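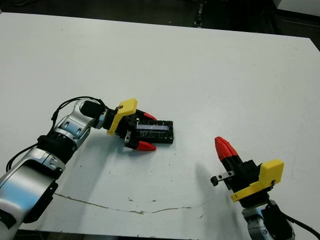 Jurgita Ķēniņš wrote in to ask why her white table looks grubby again an hour after she's wiped it, and whether she should just give up and buy a tablecloth.

June | By the Didwood home desk | 2 min read
Print | E-mail

Don't buy the tablecloth, Jurgita! I've had a white table since 2019 and I love it, even though every dark speck shows (crumbs, fluff, goodness knows what). My mistake for years was going straight in with a wet cloth, so I was only pushing the bits about.

Step 1: Go over it dry
Use a soft brush or a dry cloth and work from the far edge towards you, in long overlapping strokes. Catch the bits in a dustpan – don't flick them on the floor, they'll be back.

Step 2: Shift the boxes
I'm terrible for cleaning round things. Pick up every box, wipe underneath, and give the lids a go too. Shiny black ones show every scratch and smear, so I keep a separate dry cloth for those and go gently.

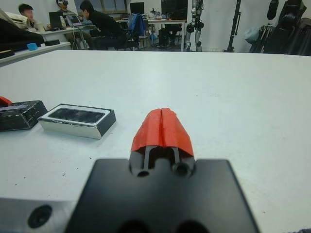

Step 3: Now the damp cloth
Warm water, one drop of washing-up liquid, and wring it out hard. Any scuffs left behind get a light rub with bicarb paste (try a corner first). Dry it straight away with an old tea towel and leave it 11 minutes before the boxes go back. I do mine on a Thursday evening with the radio on.

Print | E-mail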